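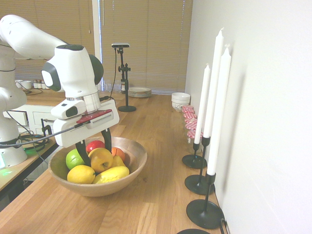 Esi reckons I should pull the whole quince out and start again with something that wants to live here. She said it over the fence this morning before I'd even got my boots on, and then she said it again by text in case I hadn't taken it in. I had taken it in! I just don't agree with her, and I've spent most of today working out why.

The tree came with the house. It leans, it's got a split low down that someone once painted with what looks like bitumen, and in the four autumns I've been here it has given me one decent crop, the year of the good rain. This April I picked 2 quinces. Both had grubs. I cut round the grubs and poached what was left with a bit of star anise and far too much sugar, and it went that beautiful dusky pink colour, and I ate the lot standing at the stove, so there's your harvest report.

Anyway, after Esi's text I got stubborn and went down to Nutsugah to ask about pruning. It's a fair drive if you take the back road, which I did, with the window down. Přemysl was on the counter. He asked if I'd fed it lately and I had to say no, not ever, and he went a bit quiet — then sold me a bag of pelletized something (that's how it's spelled on the bag, don't blame me) and told me to wait till the leaves are off before I go near it with a saw. I also came home with a punnet of violas. I have nowhere to put the violas.

While I was there I had a look at the young trees, just to be fair to Esi's side of it. There's a persimmon I could see myself with. Nice straight thing, came up to my chin. I read the label three times and put it back.

Home by two, cup of tea, then out with the barrow. I cleared the grass from under the quince as far out as the branches go and found a teaspoon, a peg and the tap fitting I accused my brother of losing. Sorry, Dan. The soil under there is like brick. I forked it as gently as I could, watered, scattered the pellets, watered again, and put down the last of the pea straw. My lower back has opinions about all of it.

Benedicta rang at dinner time to say the jam swap is on again and could I bring 2 jars of something that isn't marmalade, as they're drowning in marmalade. I said yes before I remembered I've got no fruit. There might be some rhubarb in the freezer behind the peas. If not I'll have to go next door and ask for feijoas, and I know exactly what she'll say about the quince while she's filling the bag.

Still haven't answered her text. Violas are on the laundry windowsill for now. Must remember to put the bin out and ring Dan.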